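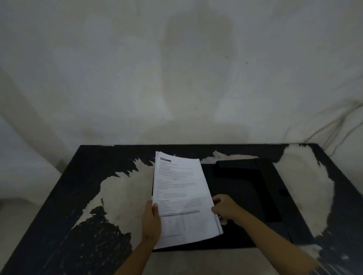 Fig. 1. Handout stack, squaring by hand on the dark table. Coating loss at left-center and far right.

Thursday, November. Collation bench.

Purpose of the session: get the Muncombe handouts jogged, checked and stapled, and settle whether the dark table can stay in use for paper work. First part done. Second part mostly done, see below.

Stock and starting condition

Sheets came off the printer in one run and were left in the output tray over lunch. Top edges had taken a bend by the time I picked them up. The bend is the usual one for this paper: the corner lifts first, then the rest of the edge follows. Flipping the stack and leaving it face down under a board takes most of it out. I didn't wait for that. Squared first, pressed after, and on reflection the other order is better because a bent edge doesn't register against the table.

Printer counter read 3778 at the end of the run. Written here because the sheet taped to the printer is full and has not been replaced.

Squaring

Method as before. Left hand holds the near corner with the thumb on the face, right hand under the opposite side. Let the sheets fan a little so air gets in, close up, tap the long edge down, turn, tap the short edge. Repeat until the sides feel flat to the fingertip. Thick bundles don't respond well to this. The outer sheets move and the ones in the middle stay where they were. Splitting the bundle into 2 and squaring each half separately took less time than forcing the whole thing, and the halves went back together without trouble.

Tapping harder does not help. It bruises the corners and the next person feeding those sheets into the scanner gets a double feed. If the edge is still stepped after a few turns, there is static or a bent sheet in there and it has to be opened up and found. Mine was a bent sheet, folded under at one corner, near the back. Pulled it and flattened it with the bone folder.

Sliding the stack along the tabletop was a mistake. See next section.

Table surface

The dark coating has gone further than I had noted. The worn areas are wide now, with feathered edges, and the pale material underneath shows through on the left, at the far right corner and in a narrow strip along the far edge. Between the big patches on the near left it is pitted and speckled. Flakes lift at the boundary of each patch when something catches there. A chip was sitting on the surface near the right corner while I worked. I put it in an envelope and taped the envelope inside the back cover of this notebook in case anybody wants to look at the cross section.

Tests on the surface, all quick:

Fingernail, at the edge of the left patch. Coating lifts with light pressure. Comes away as thin flakes, not powder.

Fingernail, in the middle of a dark area. No lift, no mark.

Masking tape, pressed down and pulled slowly. At the patch edge it took a line of flakes with it. In the sound dark area it came up clean. Repeated once in each place with the same outcome.

White sheet dragged face down across the near left. Picked up dark specks, dry, brushed off with the soft brush. No staining that I could see. One sheet kept a short scratch in the print, through the small text. Replaced that sheet.

Damp cloth, wiped over a sound area. Faint dark color on the cloth. Second wipe with a clean part of the cloth, fainter. I did not wet the pale areas. No idea what they are or how they take water, and swelling at the patch edges would make things worse.

I don't know what the coating is. The inventory card for the table gives the supplier as Brernwood and has nothing in the finish column. It had been wiped with solvent at some point according to the cleaning log, but the log doesn't say which one or where on the top, so I can't tie that to the pattern of wear. The patches don't follow the places where people rest their forearms, which was my first guess. Could be something was stuck down there and pulled up again. Leaving it open.

Options for the table

a) Strip and recoat. Needs the table out of the room for the cure time, and we have nothing to put in its place this month.

b) Cover it. A cutting mat handles the center but the edges still shed, and the flakes migrate under the mat and print through when anything is pressed on it.

c) Cover the whole top with heavy card, taped on the underside. Cheap, can be replaced when dirty, gives a light ground. Drawback is that white paper on light card is harder to see at the edges. The dark top is good for that and I would be sorry to lose it.

d) Same as c with dark card. We have none in stock wide enough. Varinura lists it by the roll.

Going with c for now and d when the roll arrives. Request is in the purchase folder, reference 326.

Printing check

Read the top sheet of each half. Header box upper left is fine, the white text in it has not filled in. Body text is small. The dense paragraph toward the bottom is hard going at arm's length and I would open up the line spacing in the next version even if it costs another page. Bold subheads are clear. The indented line in the middle of the page holds its position and the two bullets under the lower subhead are short enough that they don't wrap.

The table near the foot of the page is the weak point. The grid lines are printed thin and came out faint, and the columns are narrow. The heavier rule above it is darker than anything in the grid, which makes the grid look worse by comparison. Increase the line weight in the source file and leave the toner setting alone — raising toner would close up the small text before it did anything useful for the grid.

Checked a sheet from the middle and one from the back against the top one for skew. Nothing measurable with the steel rule.

Stapling

Desk stapler jammed on the first set. Cleared it, changed to the longer staples, no further jams. Top left, at an angle, clear of the header box. The first few were placed too low and clipped the corner of the box, so I pulled those and redid them slightly higher. The old holes show if you look for them. Those copies are for internal use and are marked in pencil on the back.

Sets went into the flat box with a sheet of gray board top and bottom. Box is on shelf 8, label facing out, marked Muncombe. The Palma set is not printed yet and should wait until the grid is fixed in the source.

To do

Change the line weight on the foot table, print one page, compare it with the kept copy.

Card cover on the table before anyone uses it for clean sheets. Until then put a sheet of newsprint under the work, and lift stacks clear of the top when moving them.

Look at the chip in the envelope under the magnifier. Want to know if there is more than one layer of coating on it.

New count sheet for the printer. Carry 3778 over to the first line.

Take rings off before jogging, or work with the ring hand underneath. Found a small dent on the edge of one sheet where the right hand had been and can't say for certain what made it.

Bone folder goes back in the left drawer.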